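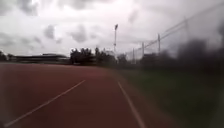
Alleren, 28/02/2025

# Running track: surface, lines and fence

The track at Alleren is due for its condition survey in March. This page covers the outer side, where the lanes run beside the grass and the boundary fence. The notes deal with the surface first, then the line marking, the verge and the fence.

**Surface.** Rubberised, brick red, fading with distance. The clear stretch between the two white lines carries no other markings. Colour is a poor guide to wear on this type of track, as shade varies with light and moisture. The survey will therefore rely on thickness readings, taken at 34 fixed points along the lanes and entered on the same sheet as last time.

**Lines.** White, painted on the red. They were last renewed by Stamik, who also hold the setting-out drawing. Any repainting must follow that drawing and not the edges of the old paint, which can creep by a few millimetres each time a line is gone over. Masking tape is to be lifted before the paint has fully cured.

**Grass verge.** A green strip between the track and the fence. The mowing height is set by the grounds contract and does not form part of the survey. Clippings should be blown towards the fence, away from the lanes. Soil level at the track edge is to be kept just below the rubber, so that water can leave the surface freely - a raised verge holds it back and brings silt on to the lane.

**Fence.** Grey chain-link on upright posts. The checks are for plumb, loose fixings and mesh tension. Jakubowski will supply replacement clips if any are needed. Posts are numbered from the gate end, and the numbers on the plan should be used in all reports. Please do not tie banners to the mesh, as the wind load goes straight to the posts.

## Survey notes

The inspection covers 800 metres of line marking and 97 metres of fence. Two visits are planned, one for the surface readings and one for the fence and drainage. The lanes will be closed during the first visit only.

Drainage is reported separately by Woda. Their sheet lists the outlets by number and gives the date each was last cleared. Where standing water is found on the track, note the nearest outlet number, the lane and the time since rain. A reading taken within two hours of heavy rain is to be marked as such and repeated on the second visit.

Spikes longer than the posted limit remain barred from all lanes. Trolleys and line-marking machines should cross on boards - the boards are kept in the store by the gate and go back there after use.

Readings will be added to this page once both visits are complete.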